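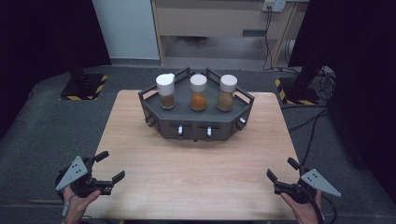 Vastham Student Robotics Project: Progress Report to the Rahman Fund

Submitted 9/1/25 by Yen-ting Hung, project lead

Where we are

First of all, thank you again, and please pass our thanks along to everyone at the Fund who read our very long application last year and still said yes. I promised I would write once we had something worth telling you, and I am glad to say we do. The students have moved from drawing arms and grippers on paper to practicing real kitchen tasks at a table, and the room has a completely different feel to it now (louder, mostly).

The task the class chose for itself is what we have been calling the spice shelf. Jars of spice stand in a row on a raised tray, and the student has to work with them using a gripper in each hand. The idea came from one of the younger students, whose grandmother has trouble with small lids, and the rest of the group took to it right away. It sounds like a small thing until you try it. With clear glass jars and white caps that all look very much alike, you have to watch the color of the powder inside to know which one you want, and you have to judge how hard to squeeze while you are doing it.

What the students have been learning

We start everyone on the hand-held grippers before they write a single line of code, and I would do it this way again. A student who has spent an afternoon fumbling a jar with two black fingers instead of ten of her own comes to the programming sessions with good questions. Why does the jar turn when I close from one side? Which hand should hold and which should twist? Those questions have filled most of our whiteboard time this summer, and I have learned a good deal from listening to them.

So far the students have recorded 1,061 practice attempts. Each one gets a short note in the log, written by whoever was holding the grippers, and a second student reads it over before it counts. The notes have improved enormously. In the early pages you will find a great many entries that just say "dropped it," and by the middle of the log they are telling us which finger slipped and what they plan to change.

Caps remain the hardest part. Lifting a jar and setting it down again is something nearly everyone can do now, but a cap that is even slightly crooked still causes trouble, and we have had paprika on the carpet more than once. We have added a short lesson on lining up the wrist before closing the fingers, and it has helped the newer students especially.

Changes since our application

You will remember that our plan called for 2 teams working at separate tables. We ended up keeping everyone together at one table and taking turns, partly for space and partly because the students who were waiting turned out to be very good coaches for the ones who were working. I would like to keep it like this through the fall unless you have any objection.

The other change is to the order of topics. Sensors were supposed to come before grasping, and we have switched them. Our colleagues at the Lundmont school club suggested it after trying it themselves, and they were kind enough to share their worksheets with us.

Spending

We have spent $1,900 of the grant to date, nearly all of it on practice materials, spare parts and printing. The receipts are in the folder we sent to your office. One order from Posov has been delayed, and I will forward that invoice when it arrives - it was in the original budget, so it does not change the total.

What comes next

In October we will hold an open afternoon for families, where the students will show the spice shelf task and explain their logs. After that, 4 of the older students will begin turning their best notes into a written guide for next year's class. They have already argued at length over the title, which I take as a good sign.

We would be delighted to have anyone from the Fund join us for the open afternoon. If you can come, please let me know a week or so ahead and I will make sure there is a turn at the grippers saved for you. Wear something you don't mind getting a little turmeric on.

With warm thanks,

Yen-ting Hung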